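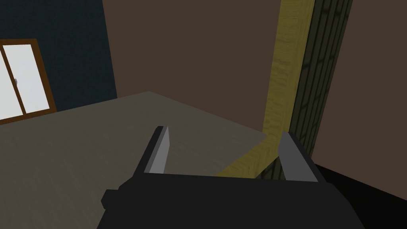
Gripper drops out of its open pose whenever the episode resets

Posted in Simulation Help, Sunday, January 29, 2023

Hi all! I've been building a little tabletop pick-and-place setup in Rinine for a couple of months and I love it, but one fault has me stumped. At every reset the two fingers are supposed to start wide open. Most of the time they do. Then every so often one finger snaps inward on the very first step, the wrist kicks sideways, and the whole arm goes through the tabletop. No error, no warning, the run just carries on as if nothing happened!

I ran 300 resets overnight and 19 of them went bad. The table is cleared for these tests, so it can't be the gripper grabbing at something. I've tried a smaller time step (fewer failures, I think, but it's so slow) and I've turned the finger force way down, which made no difference at all. I'd like to move this over to the real arm at some point and I really don't want it doing that next to my hands. Any ideas?
Fomberg

Daly
Ooh, I had this one! Look at what your reset does to the controller. Mine put the joints back where they belonged but left the old finger target in place, so if the last episode ended with a closed grip, step one was "close, now, as hard as you can" from fully open. The kick in the wrist is just the arm soaking that up.

Three things to try, in this order:
Set the finger target to the open position in the same call that resets the joints.
Zero the joint speeds too. Resetting positions doesn't do that for you.
Clear the running error in the controller, if yours keeps one.

Then log the finger target on step zero and compare it with the finger position. If they don't match, you've found it. Mine went from a bad reset every few minutes to 1,000 clean ones, and I was so happy I ran it again just to watch.

Lesimcombe
try a smaller time step

Fomberg
It was the finger target! All the bad resets came right after an episode that ended with the fingers shut – I'd never thought to sort them that way. I've got the first two fixes in and I'm running a fresh batch now. Thank you Daly!!

Daly
Yay! Before you go near the real arm, add a check that refuses to start if target and position are far apart, and keep the speed limit low for the first runs. Hand on the stop button as well – a stale target on real motors is no fun.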